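Review: Stelidell Export Screening Service

Stelidell checks customers and suppliers against published trade restriction lists. The Lernside purchasing office has used it since May, under the supervision of Armelle Lacroix, and has screened 3,094 company names to date.

Searches are quick and the results are set out plainly. Each match shows the list concerned and the licence that may be required. Files of up to 2,000 names were accepted without difficulty. 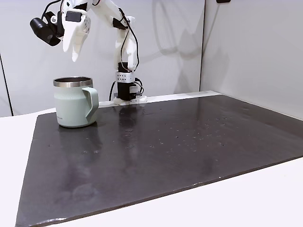
Limitations

Subsidiaries are poorly covered. Of 150 telecoms suppliers tested, 18 had a listed parent company that the service did not report. Staff should continue to check ownership separately before placing an order.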